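Dosireo Touchmark Loupe and Rubbing Kit

For pewter, Britannia metal and other things that came without paperwork
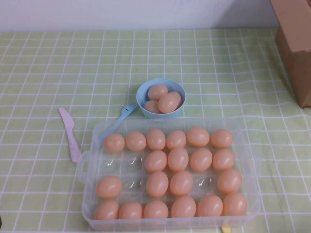 Most people who buy this kit already own a magnifying glass. It came out of a cracker, or it belonged to an uncle who did stamps, and it has been perfectly adequate for finding out that there is a mark on the bottom of the tankard. What it won't do is tell you whether the smudge in the middle is a rose, a thistle or the place where somebody's great-grandmother attacked it with wire wool.

The Dosireo kit is for the next stage. You have found the mark. You have tilted it at the window, then at the kitchen light, then at the window again. You have asked a member of your household for an opinion and been told it looks like a cabbage.

What you get

A folding loupe, 10x, with a proper glass lens and a steel case that swings shut over it. Pewter marks are often struck inside a deep foot rim, where a fat desk magnifier can't get near, and this one is narrow enough to go down most of them.

A raking light. It's a small lamp on a bendy neck with a heavy base, and it throws its beam nearly flat across the metal. Worn lettering that vanishes under an overhead bulb will often cast a little shadow when lit from the side. Runs off a USB lead (supplied) and has two brightness settings, of which you will use the lower.

Rubbing paper, 40 sheets. Thin, strong and slightly see-through, so you can lay one rubbing over another and find out that the two marks you thought were the same are nothing like each other.

Two graphite sticks, one soft and one less soft.

A pad of low-tack tape strips for holding the paper still. Please use these and not the tape from the kitchen drawer, which will leave a gummy rectangle on your charger for the next owner to wonder about.

A steel rule, marked in millimetres, 70 mm long. Short enough to sit inside a plate well. Measuring the mark is dull and worth doing, as makers frequently had more than one die and the size may be the only thing that separates them.

A canvas roll to put it all in. Brown. There was briefly a green one and we don't discuss it.

How to take a rubbing

Wipe the mark with a dry, soft cloth. No polish, no matter how much you want to. Cut a sheet down so it overlaps the mark by a finger's width and tape two sides. Hold the graphite almost flat and stroke in one direction only. Scrubbing back and forth shifts the paper and gives you a maker with a double-barrelled name.

Work lightly, and stop when the edges show. Write on the paper at once what it came from and where on the piece the mark was. You believe you'll remember. There is a box file in our back room that says otherwise.

If the mark is very faint, try the light first and a photograph second, and take the rubbing last. Some marks are too far gone for any of it. A kit can only read what is still there, and the nineteenth century was very fond of scouring.

What it doesn't do

It doesn't date anything. It won't tell you the piece is early, however early you feel it is. Crowned roses, angels, X marks and little rows of pretend silver hallmarks were used by a great many people over a very long time, some of them quite recently and with an eye on the gift trade. You'll still need a book of marks, and possibly a second book that disagrees with it.

It is also no help with plate versus solid metal, repairs to a handle, or whether you paid too much.

From people who own one

"Spent three winters convinced I had a London maker. First evening with the side light and it says Grodow, plain as anything, with a wreath round it. I am pleased to know and also slightly cross." Folke Vik

"Good loupe. The roll smells of tent." A customer in Erham

"Bought for my husband so he would stop borrowing my phone torch. He now borrows my phone torch to look for the loupe."

Versions

Standard kit, as listed.

Kit with Schwerdtfeger folder. As above, with a cloth-bound folder of 13 clear pockets for finished rubbings, each with a label strip. The folder takes our own sheets without trimming. It takes other people's sheets with bad grace.

Refills: rubbing paper in packs of 40, graphite sticks in pairs, tape pads singly. Lenses can be replaced if scratched, so please don't throw the case away.

Care

Keep the loupe shut when it's in a pocket with keys. Clean the lens with the cloth you'd use for spectacles. Graphite gets on everything, including you, and comes off with soap. Keep it away from light-coloured upholstery and anyone who is particular about light-coloured upholstery.

Delivery and returns

Sent within 3 working days. We close for stocktaking in May, when orders are still taken but go out once we've finished counting graphite. Unused kits can come back in their wrapping for a full refund. Used kits with a faulty lamp or lens will be repaired or replaced, and it helps if you put a note in the parcel saying which.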